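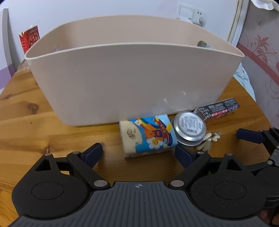
Second cat with a shy first cat, how long to keep the door closed?

Posted by Ha-neul So, July 2, 2019

Hello everyone. English is not my first language, so please excuse my mistakes.

I have a female cat, Mori, she is 5 years old and was always the only cat. Nine days ago I adopted a young male from the shelter in Eskola. His name is Pudding. He lives now in my small bedroom with his own litter box, water and bed, and Mori has the rest of the apartment.

Pudding is very friendly and he cries at the door when I leave. Mori comes to the door, smells under it, hisses one time and walks away. She eats normally, but she does not sleep on my bed anymore because the bed is in his room. I feel guilty about this.

The shelter lady told me one week is enough. My sister says one month. I start a new job in September and I would like to have peace at home before that. Should I open the door now, or is one hiss per day still too much? Also, my apartment is 442 square feet, so they can not really avoid each other later.

Ga-eun Nam

Please do not open it yet. I did it too early with my two cats, and I had to begin again from zero, which took the whole summer.

What helped us was food. I put both bowls near the closed door, one on each side, but far enough that the shy one would still eat. Every few days I moved the bowls a little closer. When they both ate beside the door without looking up, I opened it the width of two fingers and put a stopper on each side. Only after that we had real meetings, 5 minutes each, with a toy on a string.

Also exchange the rooms. Let Mori go in the bedroom for one hour while Pudding walks in the living room. She gets her bed back for a while and she can smell him without seeing him. You could sleep there with her some nights too, if he can stay safely in the bathroom.

One hiss and then walking away is quite polite for a cat. I would worry if she stopped eating, or if she waited at the door with her ears flat. If she does not eat for a whole day, call the vet.

For the small apartment, go up. A shelf or a tall cat tree gives her a place to look down at him. Keep two litter boxes, better three, and not all in the same corner.

skimwood40

we just opened the door on day 2 and they were fine. depends on the cat i guess

Ha-neul So

Thank you, Ga-eun. I exchanged the rooms this evening. Mori went directly on my pillow and stayed there the full hour, and Pudding found a sock under the sofa. I will begin with the bowls tomorrow at breakfast.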